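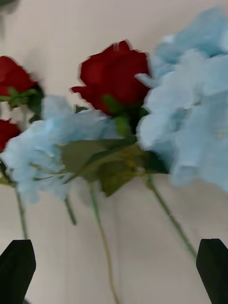 Artificial flowers: red rose, blue hydrangea

Stage Management for Musicals
Handout 3: The prompt book and calling from the score
Revised August 7, 2018

Bring this handout to the Femville sessions, together with your own copy of the Act One vocal score. The score is on loan from the Pärn library and must go back clean, so all marking is done on the photocopy and not on the bound copy. Pencil only.

1. What the prompt book is for

The prompt book (the book, for short) is the full working record of the show. It holds the text, the music, the blocking, every cue, and the contact and running sheets. During rehearsals it belongs to whoever is on the book. During the run it belongs to the person calling. If that person is ill, somebody else must be able to open it at page one and call the show from it that night. Keep this in mind when you are tempted to use private abbreviations.

In a play the book is built on the script. In a musical you have to decide early on whether to build it on the libretto, on the score, or on both. The three methods are set out in section 2.

2. Three ways of building the book

Libretto only. The songs appear as lyrics and cues are placed against words. This works for shows with short songs and few cues inside them. It breaks down in dance breaks, in underscoring and anywhere else the music goes on without words. If you can't read music you will probably start here, and plenty of good callers never leave it, but you will need a stopwatch column and a count column for the instrumental passages.

Score only. Dialogue is normally printed in a vocal score only where there is underscoring, so the missing scenes have to be typed and inserted. The book gets heavy. The advantage is that every cue in a number can be placed on an exact bar and beat.

Interleaved. Libretto pages for the scenes, score pages for the numbers, in running order, one-sided, with the cue column always on the same side. We use this method on the course. Femville has 828 bars of music in the first act alone, a good deal of it danced, and the libretto gives the big dance sequence one line: "They dance until morning."

Page order for an interleaved book:

Title page with your name and phone number
Contact sheet
Scene and character breakdown
Running order with timings
Preset checklists, stage left and stage right
Show pages
Rehearsal notes, newest first
Show reports, newest first

Use dividers between scenes. Number the pages by hand once the running order is settled, and not before. When a page is cut, leave its number out and write "p. 41 cut" at the foot of page 40. Don't renumber the rest.

3. Marking the score

Before rehearsals begin, go through the whole photocopy and do the following.

Write the bar number at the start of every system. Some hire scores number bars only at rehearsal letters, and some start again from bar 1 in each song. Follow whatever the musical director's copy does. If your numbers and theirs differ, yours are wrong.

Circle every time signature change and every tempo change. Put a bracket round repeats and write the number of times through in large figures. Vamps need the most care. Write VAMP in the margin, the line or action that ends it, and who gives the cue out: the musical director watching the actor, or you.

Mark cuts lightly in the first week and firmly after the first run-through. A cut in the score should say where it goes from and to, such as "bar 61 to bar 77, beat 1", on both pages. A diagonal line through the music is not enough if the cut crosses a page turn.

Check the page turns themselves. If a cue falls on the first bar of a page, copy that bar by hand on to the bottom of the page before. Otherwise you will be giving the standby while moving paper.

4. Blocking

Blocking notation goes on the page facing the text. Use the groundplan thumbnails supplied, one per page for scenes and two per page for numbers. Each character gets one or two initials. Ensemble members need numbers as well, as you can't write eleven names on a thumbnail.

For choreography you aren't expected to record steps. The dance captain does that. You record formations, entrances, exits, who is carrying what, and where anyone is in relation to moving scenery. In the market number the trucks cross while the ensemble is still in lines, and the book has to show which line clears first.

Write blocking as it stands at the end of the session. Directors change their minds several times in an hour, and a page full of crossed-out versions is no use in the afternoon. 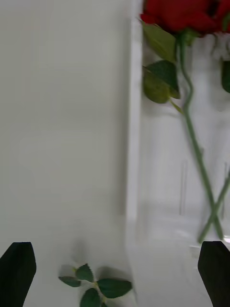 Laine Tamošiūnaitė asked, when this handout was first used, what she ought to write down if the director and the choreographer give the same actor two different positions for the start of a song. She had both in the book and neither had been crossed out. The answer is to write down the last one given in the room, put a question mark against it, and raise it at the end of the call with both of them present. Don't pick one yourself. Don't raise it in the middle of the number either, unless someone is about to be hit by scenery.

She also pointed out that the thumbnails were too small for the finale. They have been enlarged in this version.

5. Cues

Each cue has a department, a number and a place. Keep to the standard order when calling: department, number, GO. "LX 42, GO." The word GO comes last and isn't used on headset for anything else while the show is up.

Departments on Femville:

LX: lighting
SND: sound, including radio mic scenes
FLY: flown pieces (ropes at Plomov, see section 7)
TRK: trucks
MD: cue light to the musical director

Warnings, standbys and goes are written in different ways so that they can be told apart at a glance in a dim blue light. Warnings are plain. Standbys are boxed. Goes are written on a ruled line that runs to the exact word or beat. Coloured pens are popular with students, but red ink disappears under some working lights, so test yours at the prompt desk before you mark up a whole act.

Group your standbys. If five cues fall within eight bars, give one standby for all of them: "Standby LX 42 to 45 and FLY 6." Operators reply in the same order. No further talk on headset until the sequence is over.

6. Calling on the music

In dialogue you call on a word or an action. In a number you call on a beat, and the GO has to come slightly ahead of it. How far ahead depends on the operator and the equipment. A lighting operator with a finger on the button needs very little. A truck with two people pushing needs time for them to hear it, take the brake off and move, and a flown piece comes somewhere in between.

Practise as follows.

Listen to the rehearsal recording and tap the pulse on the table. Count bars aloud up to the cue, using the form "one two three four, two two three four, three two three four".

Say the department and number in the bar before, so that only GO is left.

Say GO on the last quaver before the beat, in a normal speaking voice. Don't sing it.

Do it again at a faster tempo. Live bands play faster than rehearsal pianists, and on press nights faster still.

Allegedly simple songs cause more trouble than the large ones. The Act One ballad in Femville has a single lighting cue over its last held note, and the length of that note is decided by the singer. You can't count it. Watch the musical director's left hand for the cut-off and breathe with the singer. Calling it a moment late is acceptable. Calling it early gets applause over the note, and you will be told about it.

Buttons are the opposite. A button is the short final chord after which everyone freezes, and the light change must be on it exactly. Mark every button in the score with a heavy down arrow. 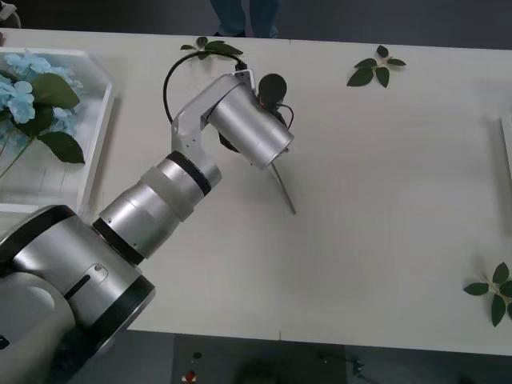 Segues come straight after. Where the score says "segue as one" there is no gap for applause and your next standby has to be given before the button, so it will be written on the previous page. Where it says "applause segue", the musical director waits, and normally you wait with them. Write down who goes first.

7. The two venues

The student production plays Plomov first and then transfers to Ponden in September. The book has to serve both.

Plomov has a fly floor, a pit and a prompt desk downstage left. You will see the musical director on a monitor only. Check it before every performance, as the picture has a habit of dropping out and the spare cable is kept in the band room.

Ponden seats 98, has no flying and no pit, and the band sits upstage behind a gauze. The desk is at the back of the house. All FLY cues are replaced by TRK or LX cues or cut. Don't rub out the Plomov cues. Copy the affected pages, mark the Ponden versions with a P in the top corner, and keep the old pages in a separate folder in case the first set is needed again.

Jaanus Priedītis will be musical director at both venues. He gives a clear upbeat and likes the cue light to go off, not on, as his signal to start. Note this on your title page.

8. For next session

Complete the bar numbering for all of Act One.
Mark every vamp, repeat, cut and button.
Prepare the cue column for the opening number from the list given out in class.
Be ready to call it twice, once with the recording and once with piano.

Anyone whose photocopy is missing the last page of the overture should collect one from the office before the session. The page was left off the first batch.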